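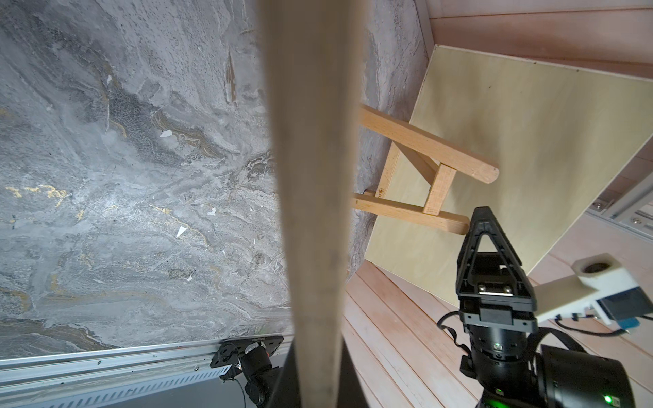

Teaching a Robot Where to Stop

A robot arm that follows instructions perfectly can still push too hard. At the Sisteo laboratory, a team led by Maëlle Melnyk has spent the past year studying how a machine might learn to judge the end of a movement for itself.

The method, named Skeletti, begins with people. Operators guide the arm through everyday tasks, such as setting a board upright or sliding a pole to one side, while small cameras record each attempt from close to the gripper. The team collected 229 demonstrations for its first study. Of these, 36 were set aside for testing and never shown to the system during training.

Earlier approaches asked the robot to copy a complete path from start to finish. Skeletti divides each task into 2 parts: the approach and the final contact. The second part is learned separately, at a slower speed, and draws only on the close-range views.

“Most of our failures came in the last inch,” said Melnyk. “The arm would reach the right place and then keep going.”

Brittany Robichaud, who designed the trials, compared the new method with the laboratory's previous system over 122 attempts. Skeletti stopped in time more often on flat, rigid objects. The gain was smaller with long, narrow items – a pole seen from nearby can hide much of the workspace – and the team reports no improvement on soft materials.

Clifford Nguyen is now preparing a version that adds a second viewpoint for such cases. Trials are planned for June, and the recorded demonstrations will be made available to other research groups once the team's paper has been reviewed.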